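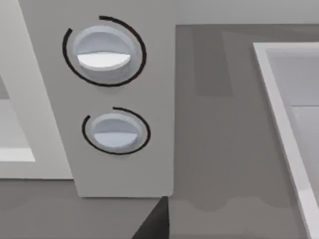 Two round control knobs, one above the other, on a light gray panel.

About Us

Category: Our company | Kitchen and laundry repair | Sandport

Janevski Appliance Repair is a small workshop in Sandport. We repair cookers, ovens, washing machines and dryers for homes, and also for small cafes and guest houses. We have been at the same address on Rikgate for all our years, beside the old bakery, and the door is still the green one.

How we started

The company was started by Mr. Janevski, who came to this town with one box of tools and a van he bought from a fish seller. In the first winter he repaired mostly heaters. Then a customer asked him to look at her oven, and she told her sister, and after this the ovens came by themselves. He is retired now, but he kept his key and he comes on many mornings to drink coffee and to look at what we have on the bench.

Since his retirement the workshop is led by me, Thilini Pathirana. I came here as a trainee and I thought I would stay one year. I studied electrical work in my first country and had to learn many of the names again in English, which took me longer than the examinations. If I speak slowly on the phone, please have patience, I am writing down what you say.

What we do

Most of our work is ordinary. A thermostat reads wrong, a door seal is hard and lets the heat out, a drum makes noise, a switch turns but nothing comes on. We come to your home, we find the fault, and we tell you the price before we open our parts box. If the repair costs more than half of a similar new machine, we will say this to you, and you decide. Many people decide to repair anyway, and we are happy for it.

In the last year we finished 381 home visits. We also keep a parts room with nearly 1,000 parts in it, many for machines that are no longer made. We buy old cookers that can't be saved and take out what is still good. A part from an old machine is always tested on our bench, and we write on your bill that it is used.

We don't repair refrigerators or air conditioners. For these you need a different license, and we prefer to do well the work that we know. Ask us at the counter and we can give you the number of a shop in Pallau that does it.

The people

We are 4 in the workshop. Two of us do the home visits, one works at the bench, and one takes care of the phone, the bills and the parts room. On the phone we will ask for the model number. On ovens it is often printed inside the door or behind the lower drawer, and on washing machines it is mostly around the door opening. When you can't find it, tell us the brand and how old it is, and we will try with this.

Every March we hold an open evening for people who want to learn small repairs. We show how to change a door seal, clean a washing machine filter and fit a new oven lamp. It costs nothing, but we have only a few chairs, so please write your name on the list at the counter. Children are welcome if they stay with a parent.

Where to find us

Our address is 224 Rikgate, Sandport. We open at 8 in the morning and close at 5 in the afternoon. Small appliances you can bring by hand to the counter. For a cooker or a washing machine, please call first and we will come to you. We go to all parts of Sandport and as far as Pallau, where we add a small charge for the road. You can park in the yard behind the building, but leave the gate free for the van.

Repairs are guaranteed for six months, used parts for three. Keep the bill, we need to see it.

14 shares | 3 comments

We use cookies to remember your settings and to count visits to this page. By continuing you accept our use of cookies.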